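Lasteo home energy monitor - three months in

I should say first that I am not an energy expert. I'm a person with an old semi at the draughty end of Steltside, an electric shower, a teenager, and a direct debit that went up twice before I'd got round to opening the first letter. So when my neighbour Rosaura Bedoya started going on about her Lasteo monitor (she reads me the numbers over the fence) I gave in and ordered one.

What you get is a clamp for the cable by your meter, a little transmitter that runs on batteries, and a display that sits wherever you like. Mine lives on the kitchen windowsill next to the washing-up liquid. The clamp goes around the outside of the cable, so there's no wiring, and it took me 10 minutes including finding the torch. The instructions are a folded sheet with very small drawings and I ignored most of them, which was a mistake, as I'd put the clamp on the wrong cable and for a whole evening it told me we were using nothing at all. Lovely while it lasted!

Once it was on properly the display woke up and I became unbearable. I went round the house switching things on and off and shouting the results up the stairs. The kettle I knew about. The tumble dryer I suspected. What I hadn't expected was the old fridge in the garage, which we keep for Christmas and the odd barbecue, ticking away day and night with a jar of pickle and half a bag of ice in it. That's off now, with the door propped open, and I can see the difference on the overnight reading.

The overnight reading is the best thing about the Lasteo, by a long way. You press the moon button before bed and in the morning it gives you one figure for what the house used while you were asleep. Such a simple idea, and it's the bit I still look at every day, usually at 7am waiting for the toast.

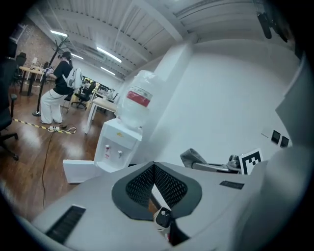 The tariff side is fiddlier. You have to type in your unit rate and your standing charge with two buttons, one for up and one for down, and if you overshoot you go all the way round again. My rate changed in June and I put off updating it for a fortnight, so the cost screen was wrong that whole time. If you're on one of those tariffs with a cheap rate at night it will take two rates, but it won't take any more than that, so anyone whose price moves every half hour should look elsewhere. I think that's a pity, with so many people going over to them now.

It also only does electricity. We heat with gas, so the biggest chunk of our winter bill doesn't show up on it at all, and the box could be a lot plainer about that. I still read the gas meter by hand and write it on the calendar like my mum did.

Before this I had a Grarnmont, the one with the coloured light that goes from green to red. It was cheaper and prettier, but it lost its signal every time I used the microwave and I never worked out what amber meant. Rosaura tried the Lozano as well and sent it back, mostly over the app, which wanted her to make an account before it would show her anything. The Lasteo has no app. Some people will hate that. I was delighted.

Has it saved us money? A bit, yes. The last full quarter before I fitted it is hard to compare because we had my sister staying, but I went back through the old bills and our yearly electricity was 3,247 units, and going by the display we're heading for less than that. The shower is still a problem. I've shown my son the number it makes when he's in there and he asked if it was a high score.

Grumbles: the display has no backlight, so it's useless in a dark kitchen, and the memory only goes back 10 weeks. The stand is flimsy too. Mine is now leaning against a mug.

I'd buy it again, though I'd wait for an offer. If your supplier has already given you a smart meter with a decent screen, dig that out of the drawer first and see how you get on with it. And check which cable you're clamping!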